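Stositz bus changes pushed back to August

5 June 2026

Changes to the buses in Stositz will not start this month after all. The new timetable, which would have cut the evening service to Leiva and moved two stops in the town centre, is now down for August.

The operator, Wunard, put a notice on its website late yesterday. Short one - three lines, no apology. It says "further work on driver rotas" is needed and that all current tickets stay valid.

Passengers found out the usual way. Printed timetables had already gone up at the station and on the market square, and were still there this morning. Ignore them. The old times apply untill further notice.

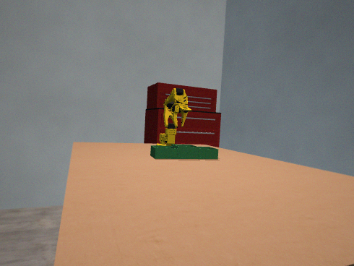

Yellow robotic arm and green block on a tabletop. Computer-generated image.

What was planned: the 6 to Leiva would stop running after the early evening, with the last bus back going at 20.40. At the moment there are two later ones. The stop outside the swimming baths would shift round the corner, and the one by the old post office would go altogether.

More than 200 people wrote in against the plans during the spring, most of them about the evening buses. Late shifts at the hospital finish well after the proposed last departure. Parents complained too, about the swimming baths stop and the crossing there, which has no lights.

The council says it asked for the delay. Wunard says it was it's own decision. Both statements came out within an hour of each other.
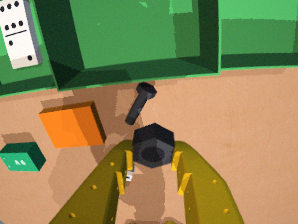
Fares are a separate matter and those do go up, from Monday. A day ticket rises by 40 cents. Weekly passes stay as they are, and so does the under-12s fare. Anyone with a pass bought through the Kita app doesn't need to do anything, it carries over.

Kita users should watch the departure screen in the app though. Some of the new times were showing there this morning, including a Leiva bus that doesn't exist yet. Wunard says this will be put right over the weekend.

Still no word on the post office stop. The council wants it kept, the operator says buses get stuck behind delivery vans there and lose time on every run. A decision is promised before the new timetable is printed - again.

A drop-in session on the revised plans will be held in the town hall foyer, date to follow. Written comments can be handed in at the ticket office in Stositz station or posted to the council's transport desk. Comments sent in the spring still count and don't need sending twice.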